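Lurnley Screening Room
Print and Booth Inspection, with comments
Title: Prera (horror, 35mm, color, subtitled)
Print supplied by: Grullow
Date of inspection: 03/05/2026
Result: passed with conditions, see items 3, 7 and 12

Filled in by the booth. Comments are the booth's unless marked otherwise. The previous sheet for this print, from February, came with it and says "excellent" in every box. I have left it in the folder and not relied on it.

PART A. THE PRINT

1. Reel count matches the paperwork.
Yes. Six on the form, six on the bench.

2. Leaders and tails present and labeled.
Mostly. The tail on reel 2 has been replaced with something from another movie and a strip of masking tape. It will run. Relabeled in grease pencil.

3. Splices checked by hand, every reel.
Failed on reel 4, then repaired. The splice is right before the staircase killing, which is the part everyone has come to see, and the two sides didn't line up. A frame or two had already gone missing there at some point. Whoever last passed this reel either skipped the bench or has very forgiving fingertips. Condition: run reel 4 at rehearsal with someone standing at the machine.

4. Perforation damage.
Light on reels 1 and 6, which are the ends and always take the worst of it. None on the rest.

5. Color.
Grullow's booking sheet calls this "the original color in all its delirium." It is a print that has started going pink. The reds look wonderful because everything is becoming red. The night exteriors, which are supposed to be green, are now closer to brown. I'd ask that the lobby card not use the word "original." Not a safety matter, but this sheet has a comments column and I'm using it.

6. Shipping containers and packing inspected on arrival.
Done. No crushed reels, no loose film. "Fragile" was written on the paperwork and on nothing else.
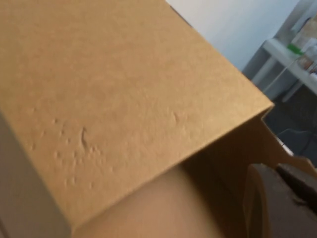
Grullow: We stand by the February sheet. The print played twice after that inspection with no complaint from either house, and the splice on reel 4 may well have opened in transit. Please send the trimmed frames back with the print and don't throw them out.

Booth again: there were no trimmed frames. That's what I meant by missing.

PART B. THE BOOTH

7. Lamp hours and lamp condition.
The lamp is 3000 watts and past the point where I'd normally want to replace it. The argument for leaving it in is that Prera is a dark movie and who would notice. A dark movie is exactly where you do notice. Half of the cellar sequence is one candle and a wall. Condition: new lamp before the public show, fitted cold, with face shield and gloves on, no exceptions for people who have done it before.

8. Lamphouse exhaust running before strike.
Yes. Fan is noisy but moving air.

9. Floor under and around the machines clear, dry, no trailing cable.
Passed after the work light cable was moved to the wall side. Check again after rehearsal, when people start bringing in coffee. 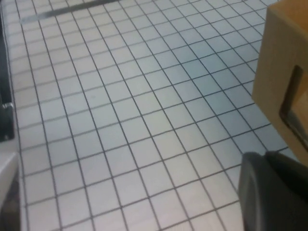
Item 9. White squares, dark dividing lines.

10. Rathore changeover unit tested in both directions.
Left to right is clean. Right to left hesitates about once in every several tries, which the manual describes as normal. I don't find that very comforting. Spare fuses are taped inside the door.

11. Fire shutter drops on release.
Yes. Tested with nothing threaded.

PART C. THE ROOM

12. Sound level.
The request is to play it "loud, the way it was meant to be heard." I would like to know who was asked. The score is already mixed far above the dialogue and the room is small. Set at rehearsal and then leave it. Condition: fader marked with tape, and no turning it up for the finale.

13. Exit signs lit and unobstructed.
All lit. There has been another request to dim the one by the screen for atmosphere. Refused, as it was for the last horror season. If the movie can't survive a small glowing sign, the movie has a problem.

14. Cartons, display material and anything else that burns kept out of the aisles and off the stairs.
Passed. Aisles walked from back to front with the house lights up, then again with them down.

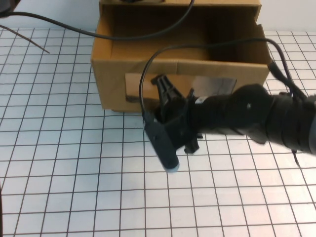
Item 14. Cardboard box, open at the top.

15. Capacity.
The room is licensed for 100 seated. Standing at the back is not a tradition, whatever the mailing list says. Two seats in the last row are roped off with broken hinges, and they stay roped off.

16. Notice at the door about flashing light.
Needed. The storm in reel 5 goes on much longer than people remember. Use the large sign and put it where the line forms, before the tickets are torn.

17. Anything else.
I've been told the gaps in the story are deliberate and that dream logic covers them. Possibly so. Having had reel 4 in my hands I think at least one of them is a bad splice, and I'd go easy on that paragraph in the program notes.

Next check: after rehearsal, items 3, 7, 9 and 12 only. Sheet stays with the print when it goes back to Grullow.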